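Projects > Intro to Product Studies > Spring Reports > Condiments

Reading time: 3 minutes

Getting the Last of It Out: A Report on Squeeze Bottles and the People Who Shake Them

Tiburcio Valdovinos and Telma Farías

Our assignment was to choose an ordinary household object and study how people live with it. Other teams chose chairs, which have a long and respectable literature. We chose ketchup bottles, which have a sticky shelf in the refrigerator door.

The question was simple enough to fit on the proposal form: when a squeeze bottle is nearly finished, how does it get stored, and how much ketchup goes in the trash with it? We had both grown up in homes with strong positions on this. In the Farías kitchen the bottle stands on its cap. In the Valdovinos kitchen it lies down on the shelf, because the shelf is too short, and has been too short since before anyone thought to complain.

We put a flyer up in the lobby of the Kenddale dorm in March and asked people to bring us their nearly finished bottles instead of throwing them out. By May we had 39. We had planned for 15, and had borrowed a box to match. A second box was found. Our roommates have asked that we record their patience here, and we do so.

Each bottle came with a short form. We asked where it was kept, which way up, and what the owner did when it stopped cooperating. The answers to the last question were more emotional than we expected. Shaking was the favorite, followed by hitting the base with a palm. One person in Rislow Hall wrote "I add water and regret it." Another swings the bottle in a circle at arm's length and says it has only gone wrong once. 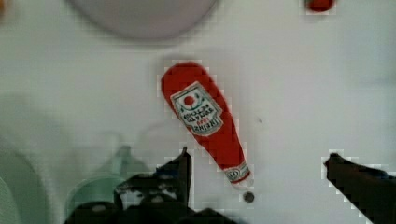
For the measuring part we weighed each bottle as it arrived, squeezed out what we could into a cup, cut the bottle open, scraped it, and weighed everything again. The scale was a kitchen scale from Telma's aunt and did not like small numbers. We read each weight three times and kept the middle one. Total ketchup recovered by scraping came to almost 800 grams, and we can report that this is an unpleasant amount of ketchup to see in one bowl.

Bottles kept on their caps gave up more when squeezed and left less behind. The ones stored lying down were worst, with a long smear along one side that no amount of palm work would move. Bottles stored upright with the cap on top did better than those lying down, which surprised us both and annoyed one of us. The single worst bottle had been kept on its side behind a jar of pickles, and its owner had declared it empty.

There are problems with all this. People who answer a flyer about ketchup are probably not typical people. The bottles were different sizes, and "nearly finished" meant very different things to different donors. One arrived with 300 grams still in it, from someone who had switched to mustard and wanted to be helpful. We left it out of the averages and put it on fries.

We also lost track of two caps, so those bottles were weighed without them, and we subtracted the weight of a similar cap. Our instructor, Professor Quezada, wrote "hm" next to this in the draft. We agree with the comment.

If we did the project again we would give everyone the same new bottle at the start of the term and tell them how to store it, then collect the bottles at the end. We would also buy a better scale and work somewhere with a bigger sink. Tiburcio would like to test mayonnaise. Telma would not.

The Valdovinos kitchen has been informed of the results. The shelf is the same height as before.

Questions about this report: Product Studies office, Zinddale Building | © the authors | Back to top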